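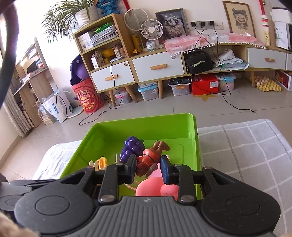
Segundo Echeverri 来信问，上一期我花了整整一大段夸机器会叠毛巾，那它到底什么时候能把他家客厅地上的玩具收了？他说他对叠毛巾没意见，可毛巾一星期叠一回，玩具一天要收好几回，而且每回都是在他最不想弯腰的时候。信的末尾还补了一句：别给我看演示视频，给我讲讲它卡在哪儿。

这封信我太喜欢了！本来这一期打算写仓库，稿子都起了头，收到信以后全推到后面去，先聊收玩具。仓库和面包房的部分还在，往下翻就有，只是排到了客厅后面。

先回答问题，再慢慢讲。能不能收？能收一部分，在安排好的条件下，有人看着，慢。什么时候能放进您家里不管它？我给不出年份，谁给您一个年份，您都可以先记在小本子上，等到了那年再翻出来看。可是过去这一年里，这件事往前挪的那一截，比我开始写这份通讯以来任何一年都大，我是真的兴奋，所以这期会有点长，请泡杯茶。

## 收玩具为什么难

我以前也觉得收玩具应该是家务里最容易的一件。没有火，没有刀，没有水，摔了也就摔了。捡起来，放进盒子，完事。三岁的孩子（在心情好的时候）都做得来。

难处在于“玩具”根本算不上一种东西。厂里的机器一天抓同一个零件，零件的重量、尺寸、摩擦系数都写在纸上，来料的朝向也是固定的。玩具盒子里是什么呢？这一期照片里的那只绿盒子就很典型：紫色的塑料葡萄，黄色的玩具玉米，空心的小南瓜，软软的粉色捏捏玩具，还有一只张着手指的橡胶小手。塑料水果一捏就知道有没有捏住，软胶的东西一捏就变形，手指上的感觉跟着变，机器很容易判断错：我捏住了吗？我是不是捏过头了？它怎么还在往里陷？

人做这件事的时候，脑子几乎是不参与的。手碰到软的就轻一点，碰到滑的就换个角度，碰到一串珠子就顺手拎起一头，让剩下的自己跟上来。请您现在就试一下，随便抓一样桌上的小东西，留意一下手指头碰到它之后那一瞬间做了多少调整。我昨天晚上试着把这些调整写下来，写到第二样东西就放弃了。

所以做机器手的人这几年都在往同一个方向使劲：别光让机器看，要让它知道人的手是怎么动的。拿一只手持夹爪，人握着它去干活，夹爪怎么靠近、从哪一边下去、什么时候合拢，全都跟着记下来。人在自己家里，用自己家的桌布、自己家的盒子，一遍遍地夹起来放下去。这个思路我第一次听说的时候觉得有点笨，现在觉得笨得很可爱，也很管用。家里的乱是没法在实验室里布置出来的，布置出来的乱总有点太整齐。

## 两根手指够不够用

有不少读者问过我，为什么这些机器多半只有两根手指，人有五根呢，看着就吃亏。

我专门拿这个问题去烦过 Villca 的人。（Villca 做家用机械臂，去年我写过他们那台擦桌子的样机，当时它把一块饼干推到地上之后还很认真地继续擦。）他们的回答让我回家以后做了一晚上的傻事：用拇指和食指过日子。剩下的三根手指我拿皮筋绑起来了，不疼，就是有点傻。

结果挺让人意外。倒水可以，开抽屉可以，摆筷子可以，收拾桌上的杂物几乎全都可以，只是慢。真把我难住的是这么几种活：拧紧的瓶盖，薄薄地贴在桌面上的纸片，还有手里已经拿着一样东西、想再顺便带走一样。最后这一种我以前从来没当回事，绑了手指才发现自己整天都在这么干。去厨房的路上，左手一个杯子，杯子底下夹着一个碟子，小指还勾着一块抹布。两根手指的机器每趟只能带一样，路就得多走好几趟。

放到收玩具这件事上，两根手指问题不大。大多数玩具本来就是给小手抓的，有地方下手。麻烦的是盒子快满的时候。夹爪要伸进去放东西，手指张开就要占地方，旁边的玩具会被挤走，或者跟着被带出来。您家里如果有抓娃娃机经验丰富的人，请他来讲这一段，一定比我讲得好。

手指头上贴的那层垫子也很有讲究。太硬，圆的东西一夹就滚；太软，夹小东西的时候位置不准；表面太光抓不住塑料，太黏又放不下来。放不下来这件事我在 Villca 见过一次，机器把一个小橡胶球送到盒子上方，手指张开，球还贴在一边的垫子上，机器已经高高兴兴地往回走了，球跟着它一起往回走。全场都笑了，机器没有。从那以后他们在“放下”后面加了一步确认，看看手里是不是真的空了。

就这么一步，花了他们不少工夫。要从哪儿看？手腕上的摄像头离得太近，球正好藏在手指背后。最后用的是夹爪合一下再张开，合的时候要是感觉到中间有东西，就知道没放掉。很土的办法，我很喜欢。
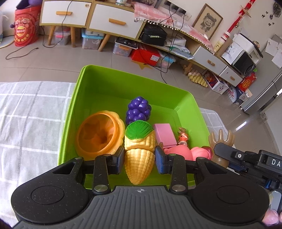

接着说“看清楚”这件事。人收东西的时候，眼睛离得远，手离得近，两边的信息是一起用的。机器的摄像头如果装在手腕上，越靠近目标看得越细，可是越看不见周围。它知道眼前这一样，却不知道旁边那一样正靠着它。人会把头偏一偏，机器要偏头，得先决定偏头这件事值不值得花时间。

还有遮挡。盒子有边，边会挡住里面；手指有厚度，手指会挡住要夹的东西；先放进去的会挡住后放进去的。Truvum 做的是给机器用的识别软件，他们的人给我打过一个比方，说这像是一边打包行李一边隔着钥匙孔看箱子。他们现在的做法是让机器记住一小会儿之前看到的东西，手伸下去挡住了也不慌，按照记忆继续往下走。听起来很平常吧？可是很多系统以前是没有这个“一小会儿”的，看不见了就等于不存在，手一挡住目标，它就停下来重新找，手一挪开又找到了，再伸下去又丢了。我见过一台机器这样点头点了好半天，像在跟玩具行礼。

## 试了一下午

光听人讲不过瘾，11月23日我去 Villca 的试用间待了一个下午，请他们别准备，直接收玩具。

玩具是我自己带去的，从邻居家借了满满一袋。我特意没挑，袋子里有什么就是什么，倒在地垫上的时候还滚出来一颗纽扣和半块橡皮。机器是他们的新一版，臂长够得到地垫的各个角落，装在一个矮矮的底座上，底座自己能挪。他们把盒子放在旁边，按了开始，然后大家往后退。

第一轮我带的计时器走了185秒，地垫上能看见的大件都进了盒子。我当场就鼓掌了，真的，没忍住。同样一袋东西，我自己收了一遍，比它快得多，快到我不好意思把数字写在这里。可是您想想，它在收的那段时间里，我可以去洗碗呀！家务机器慢一点究竟有没有关系，这是我这一年想法变得最多的地方。洗衣机也慢，没有人站在洗衣机前面跟它比赛。

第二轮我使了点坏，把东西堆成一堆。堆起来就麻烦了。它先从最上面拿，这个判断很好，拿着拿着，底下一个毛绒的东西和一串珠子缠在一起，夹爪夹住毛绒，珠子跟着起来，珠子又挂着一个塑料小桶。机器停住了。它停得很规矩，没有硬扯，也没有乱晃，就举着那一串等在半空。工程师过去用手把珠子摘下来，它才接着走。

这一停我觉得应该记一功。早些年我看过的机器遇到这种情况是会照原计划走到底的，盒子边上哗啦一声，东西掉一地。能发现“跟我想的不一样”，再决定别动，对一台要跟小孩和猫住在一个屋子里的机器来说，比快几秒钟重要得多。

第三轮是我最期待的：分类。水果放一边，别的放另一边。它把玩具水果分得相当好，连那种颜色怪怪的都认出来了。卡住它的是一个长着脸的草莓。这个草莓有眼睛有嘴，还有两条小短腿，究竟算水果还是算娃娃？机器把它放进了水果那边，工程师说应该算娃娃，我说应该算水果，我们争了一会儿，争完谁也没有说服谁，机器已经回到起始位置等着了。

邻居后来告诉我，在他们家，这个草莓既不放水果那边也不放娃娃那边，它睡在枕头旁边。这种事情写不进程序，得住进那一家才会知道。

## 再说说做活的人

上面讲的都是机器自己收。我还想多讲一点前面那种人手握着夹爪的做法，好几位读者来信里把两件事混在一起了，以为是机器在动，其实动的是人的手腕。

用这种方式示范，跟平时自己收拾很不一样。我在 Villca 也试着握了一会儿他们的手持夹爪，头几下完全找不着北。手指的感觉没有了，全靠看，靠手腕的角度。明明夹住了，一提起来又滑掉；想夹葡萄，夹到了葡萄旁边的盒子边。过了一会儿慢慢顺了，我发现自己开始替夹爪着想，先把玩具拨正再夹，先挑好夹的，把盒子的一角留出来给后面大件的。

有意思的地方就在这里：等我顺了以后，示范也就变得“干净”了，每一下都又准又稳。可是教机器的人跟我说，他们很想要前面那些不干净的，夹歪了、滑掉了、再夹一次的那些。机器在家里遇到的多半是歪的情况，要是从来没见过人怎么把一次失手救回来，它第一次失手的时候就不知道该干什么。所以示范的时候失手不用删，接着做就行。我听了之后心里舒服多了，毕竟我的不干净部分相当丰富。
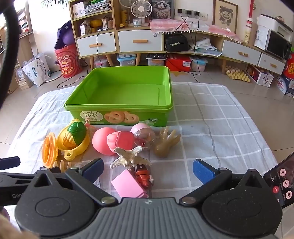
另外一个我没想到的点是桌布。格子桌布、花床单、地垫，都会让机器分心。格子的线条在它眼里可能跟盒子的边很像，花纹里的圆点可能像一颗小珠子。换一块布，成功率就会往下掉一截，过一阵子见得多了又涨回来。做这行的人有个朴素的办法，就是换，不停地换：换布、换灯、换盒子、换房间，最好把屋子里的乱也原样留着。电线就让它垂着，小风扇就让它放在柜子上，家里有什么就有什么。

我以前看到这类画面，总觉得背景太乱了，应该收拾一下再拍。现在看法完全反过来，背景越像真的过日子的地方，我看着越放心。一台只在白墙前面见过玩具的机器，进了谁家都要愣住。

说到灯光，傍晚是最难的。窗外的光在变，屋里的灯刚打开，塑料玩具上会有一条亮亮的反光，反光会跟着机器自己的移动跑。那天下午到后来就碰上了，同一颗塑料球，机器亮的时候抓得好好的，天暗下来以后在它旁边夹了一次空气。它自己又试了一次，夹到了。我在笔记里给这一次画了个小星星。

## 面包房里的另一种收拾

好，客厅讲到这里，去店里转转。

Jiltomard 是一家做面包和饼干的小连锁，后厨从二月开始让机器帮忙收烤盘。收烤盘听上去和收玩具没有半点关系，我去看了才发现简直是亲戚。盘子出来，饼干取走，空盘要归到架子上，架子满了推去洗。盘子的样子是固定的，这是便宜的地方；不便宜的是盘子上剩下的东西，碎屑、翘起来的烤纸、偶尔一块粘住没铲下来的饼干。机器的手要是把烤纸当成盘子的一部分，夹下去就是一层纸，盘子还在原处。

他们的解决办法让我很佩服，改的是流程。先由人把烤纸揭掉，揭的同时顺手看一眼有没有粘住的，然后机器才来收。揭纸很轻，弯腰抬盘很重，轻的给人，重的给机器，店里的师傅下班以后腰不那么酸了。负责早班的师傅告诉我，头几天她嫌机器碍事，恨不得把插头拔了，后来架子换了个方向，机器从另一边过来，两边不打架，她就不太注意到它了。“不太注意到它了”，我觉得这是我今年听到的对一台机器最高的评价。

数字我也要来了。机器一个早班收将近200只盘子，中间需要人过去帮一把的，店里的人说每天都有，多半是盘子叠歪了。我问能不能把叠歪也交给机器解决，师傅说可以是可以，她伸手推一下就好了，干吗要等它想半天。

这句话也可以拿回到客厅里用。很多时候我们问“机器能不能全都做完”，问得太早了。先问哪一段弯腰、哪一段来回跑，把那一段交出去，剩下的一伸手就好。Segundo 家的玩具，也许头一步是他把缠在一起的珠子扯开，扔在垫子上，机器再来捡。听着没那么神奇，可腰是真的省下来了呀。

## 货架跟前

Sillidach 做的是小店补货，杂货铺那一类，货架窄，过道更窄。他们的机器我只看了一个上午，写得不敢太满。

杂货铺的难处跟客厅正好掉个个儿。客厅是东西乱、要求松，玩具放进盒子里横着竖着都行，没有人会投诉小黄鸭头朝下。货架是东西齐、要求严，罐头的标签要朝外，袋装的要立起来，快到期的要放在前面。机器拿东西已经很稳了，放东西还差一口气。薯片袋子立不住，放下去歪一点，手一松就往前倒，倒了还会把旁边的也带倒。

我看的那个上午，它补的是罐头和盒装茶，这些它做得很漂亮。标签朝外这件事，它先拿起来，在手里看一眼，转一下，再放下去，转的那一下优雅得不得了，店主站在旁边学了一遍给我看。袋装的目前还是店主自己来。Sillidach 的人没有回避这一点，说袋装是他们接下来要做的，给我看了一段手指垫的新材料，捏起来像煮过头的年糕。我捏了好久，差点没还给人家。

过道窄也有过道窄的好玩。机器补货的时候客人要从旁边过，它会往货架那边缩一缩，客人会下意识地说声“不好意思”。我在那儿的时候听到好几回。店主说刚来那阵子小孩会围着看，现在都不看了，直接绕过去拿糖。
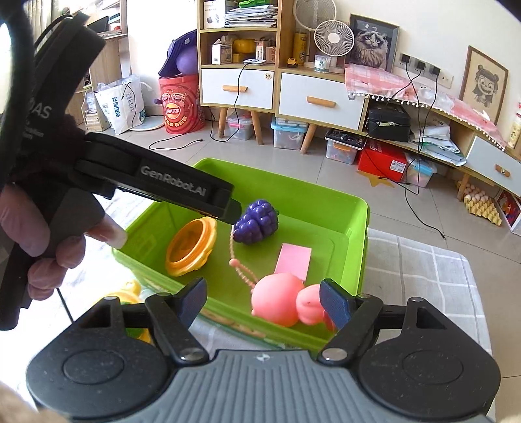
把这几处放在一起想，我心里有了一张很粗的单子，写出来给大家参考，欢迎来信反驳。

已经可以指望的：

- 把大小适中、互相不缠绕的硬东西从一处搬到另一处，有人在旁边。
- 认出常见的类别，按类别分开放。
- 发现情况不对时停下来等人。
- 在同一个地方做同一件重复的活，一做一个早班。

看到苗头、还得再等等的：

- 从一堆东西里往外拿，底下有绳子、珠子、毛绒之类。
- 捏得会变形的东西，尤其是放下的时候要放得准。
- 盒子快满的时候继续往里放。
- 光线变来变去的傍晚。

我暂时不抱指望的：

- 知道草莓睡在枕头旁边。
- 一趟带走好几样东西。
- 在没有人的屋子里，跟一只好奇的猫一起工作一下午。

猫这一条是我自己加的，Villca 的试用间没有猫，我问过。他们有一位同事在家里试过一台小的，据说猫把盒子占了，机器举着一块积木在旁边等，等了很久。盒子里有猫，不能放，这个判断我觉得完全正确。

## 家里可以先做点什么

有几位读者问，现在买不到也不想买，那看这些有什么用。我自己的收获是，看机器干活之后，家里反倒好收拾了。机器怕的事情，很多也是我怕的，只是我习惯了，没有当一回事。

比如盒子。机器喜欢口大、边矮、没有盖子的盒子，放进去不用对准。我家原来的玩具箱（对，大人也有玩具箱，我的里面是桌游和一些说不清的零件）是带扣盖的，开盖要两只手，结果东西总是堆在盖子上面。换成敞口的以后，堆在外面的立刻少了。饼干盒、点心盒都很合适，洗干净就能用，又轻，孩子自己也搬得动。

比如串在一起的东西。项链、珠子、带挂绳的小挂件，单独放一个小袋子，不要跟别的混。我在试用间看见机器举着那一长串的时候，想起自己每次从抽屉里拿钥匙都会带出来一根充电线，回家当晚就把它们分开了。

再比如给每样东西一个可以凑合的去处。分得太细，机器累，人也累，一样东西想半天该进哪个格子，最后还是放桌上。分粗一点，软的一边，硬的一边，有脸的随便。

有一位没留名字的读者来信说，她照着上一期试了“先收大的再收小的”，发现孩子比她更愿意照办，还给自己的手配了机器的声音，收一样“嘀”一声。她问这算不算被机器取代了。我觉得这算孩子取代了机器，而且表现优于样机！

## 有几个问题我还没搞明白

第一个是声音。试用间里机器动起来并不吵，可是那是一个大房间。放到睡着婴儿的客厅里呢？我问了，Villca 的人说还没有在那样的家里试过。我会继续追问，有了消息就写。

第二个是坏了怎么办。Jiltomard 的机器坏过一次，修理的人当天就来了，那是一家店，有合同。家里的机器夹着一只袜子停在走廊中间，找谁？这个问题大家现在回答得都含含糊糊，我不太满意。

第三个是记录。前面讲到人在自己家里示范，屋子里的样子也会一块儿录进去：墙上挂的、柜子上摆的、手机屏幕上的。愿意参加的人应该事先知道哪些会被看到、留多久、能不能要求删掉。我自己参加的那次，开头给了我一张纸，写得清楚，字也够大，我看完才签。要是有人请您参加而没有这样一张纸，您就先问他要一张。

第四个是价钱。我知道大家都想问，来信里差不多每封都有。目前 Villca 没有对外定价，Truvum 是给厂家供软件，单买没有意义，Sillidach 和 Jiltomard 用的都是店里的设备。有读者说只要肯收玩具，一个月100块租金他立刻就掏。我把这句话带给了试用间的人，他们笑了笑，把话题转到了夹爪的垫子上。

## 下一期

Segundo，下回我带您家的玩具去试，您挑最难的那一袋寄来，邮费我出。带珠子的、会粘手的、长着脸的，统统欢迎，别洗得太干净，也别替机器着想。

其他读者如果家里有特别难收的东西，也请写信告诉我是什么、平时谁来收、收到哪儿去。照片不用摆，怎么乱怎么来。我已经收到一封讲拼图的，薄薄的一片片贴在地板上，读得我手指头发紧，打算下次第一个就拿它去试。仓库那篇也没有扔，写好了一半，等我把叉车那段核对完就登。

试用间那边说样机的底座正在换轮子，换完可以过门槛。我家有一道很高的门槛，我已经报名了。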